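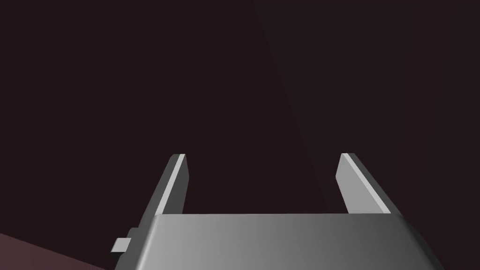
Notebook, sim grasping, January, 15:40

Spent the day on the empty-view problem in the Clitadine scenes. The policy takes wrist images only, no depth, and until now every start pose was sampled so that at least one object was visible. That hides a failure we already suspected. When the wrist view gives it nothing to go on, the policy still outputs a confident translation, usually forward. I rendered a set of start poses with the object filter turned off. Views like this one, jaws open on dark background with only a corner of the maroon surface at lower left, are now a separate class in the log, tagged "blank". The palm and fingers take up a large share of the useful contrast in such a view, and I suspect the encoder is keying on the highlights along the fingers. Masking the gripper would test that. Not done yet.

Setup: 263 start poses, same Tlapale checkpoint as last week, fixed seeds, lights unchanged. Each episode capped at 80 steps. An episode counts as recovered if any listed object comes into view between the fingers before the cap. Grasp success is logged but ignored for this test.

Baseline recovered 124 of 263. With the search term added to the action head (small yaw sweep whenever the predicted target entropy stays above threshold for five steps) the first pass looked better by eye, but I had left the old normalization file in the path, so those numbers are thrown out. Rerun is queued.

Eliseo Aguirre asked whether the sweep just delays the same wrong motion. Fair question. Will plot wrist heading against step for the failed episodes only.

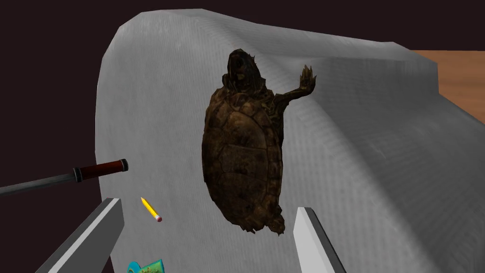

Second issue is target choice once the view is crowded. The clutter sets come from the Skomovex asset pack, dropped with random scale, so relative sizes mean very little. In the turtle pose the gripper has a pencil near the left fingertip, a teal item partly in view between the fingers, and the turtle large in the center against the gray upholstery. Prompt was "pick up the pencil". The attention map for this pose sits mostly on the shell. My guess is that image area is dominating the language match, but one pose says nothing, and the shell also has more texture than anything near it.

Check to run: keep camera and prompt fixed, scale the large object down in steps to 70 percent, and see where the attention peak moves. If it tracks area, try the area-normalized pooling from the Landico branch. If it stays put, texture is the next suspect, and flat materials are easy to swap in.

Also noted: the turtle's collision mesh is a convex hull, so the space around the outstretched front leg is solid as far as contact goes. Do not use this asset for contact statistics until it is decomposed.

To do
Rerun search term with correct normalization file
Gripper mask on blank poses, same seeds
Heading plots for Eliseo
Scale sweep, then flat material sweep
Rebuild turtle collision mesh

17:55. Rerun started on the second node. Logs go in the usual folder under "blank_b".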